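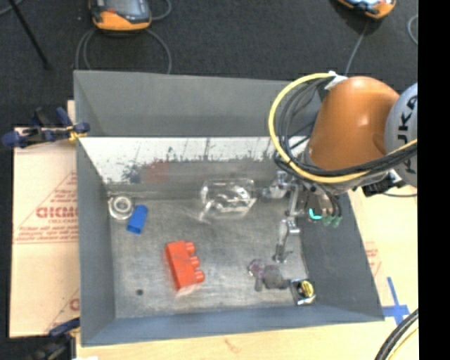 May 21, 2021

I've lived in Kurnwood for six years and had never walked the whole of the old tramway path until this spring. I started in March, doing it in bits after work, and finished the last stretch on Sunday.

The first part runs behind the allotments and is easy going. After the second bridge it gets muddy, and there's a long section beside the drainage ditch where you have to walk in single file. I met a man with two spaniels there and had to back up a fair way to let him past.

The steps up to Dabbas Hill are the only hard part. I counted 164 of them, then lost my place coming down, so don't hold me to it. There's a bench at the top with a view over the reservoir. I ate a cheese sandwich and it started to rain.

From there the path drops down to Gika Lane, where it more or less disappears. The map shows it going straight across the field, but the gate was chained when I went. I followed the road for around 100 yards and picked the path up again by the postbox. The verge is narrow and cars come round that bend quickly.

I wore my old boots, which leak, and I've finally ordered a new pair. The café at the far end, Vala, shuts at three on Sundays. I got there at ten past. The bus back is every hour and the shelter has no seat.

Next I want to try the canal, starting from the lock and going north, if the towpath has been repaired by then.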